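About Us — Home Laundry & Folding Classes
Last updated: Friday, January 24, 2020

Hi, and thanks for poking around! I'm Osvaldo Fabbri, and I run Lilten, a small school for people who would like to get the laundry put away before bedtime. We teach sorting, folding, storing and a bit of mending, and we do it in ordinary bedrooms with ordinary beds, the kind you have at home.

I started out behind the counter at a dry cleaner's called Miker, where I pressed and folded other people's shirts all day and then went home to a heap of my own that never seemed to shrink. My sister asked me to come over and show her how I did sweaters. Then her neighbor asked, then the neighbor's church group, and by March I had a waiting list and a very full kitchen calendar. That was the start of it. We moved into our rooms on Mellton Street with 2 beds, a dresser and more hangers than any person should own.

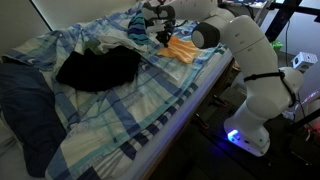
People always want to know why we teach on a bed and skip the folding table. Well, most of our students don't have a folding table! They have a bed, and it's where the basket gets dumped anyway. A bed is soft, it sags a little, the covers bunch up under your hands, and you have to learn to work with all of that. So our first lesson is just spreading things out. You pull every piece off the pile, give it a shake and find it a spot of its own. Only then do we talk about folding.

The classes themselves are small. I teach the beginners and my partner Nkosi takes the storage course, where you bring in the measurements of your own drawers and plan what goes in them (bring the depth too, please, everybody forgets the depth). Each beginner course is four evenings. The fee covers your handouts and the tea, and you can repeat any evening you missed at no charge.

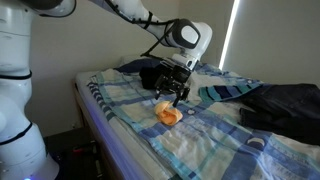 Small pieces are my favorite thing to teach, and I'll happily go on about them for a whole evening if you let me. Washcloths, napkins, baby things, the odd bandana — they end up wadded in a corner of the drawer and then you buy more of them. A little crumpled orange cloth lying on a plaid cover looks like nothing much, but it's a good first piece to learn on. You find two corners, flatten it with the side of your hand, square it up and fold it in thirds. We do the same cloth over and over until people can chat while they're doing it. After that a T-shirt feels easy, and fitted sheets are only medium scary.

Last year we folded our way through 2,989 pieces in class, which I know only because Nkosi keeps a tally sheet on the back of the door and is very strict about it. Our practice closet is all donated clothing, lots of dark sweaters and striped things. When a piece gets too worn to practice on, it goes in the mending basket or gets cut up for rags.
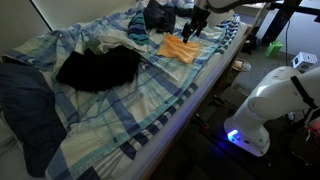 The orange cloth laid flat on the plaid, with the black and white pieces off to its left.

We also do home visits if you live close enough, and I love those. I don't judge! I've seen chairs that hadn't been sat on in years. We'll start with whatever is on the bed and get as far as we get, and I'll leave you a drawer plan to finish on your own.

If you'd like to join a class, stop by Mellton Street on any class evening and ask for me or Nkosi. Bring one basket of clean laundry, any size, and please don't fold it first.

Filed under: Our Story, Classes, Laundry & Linens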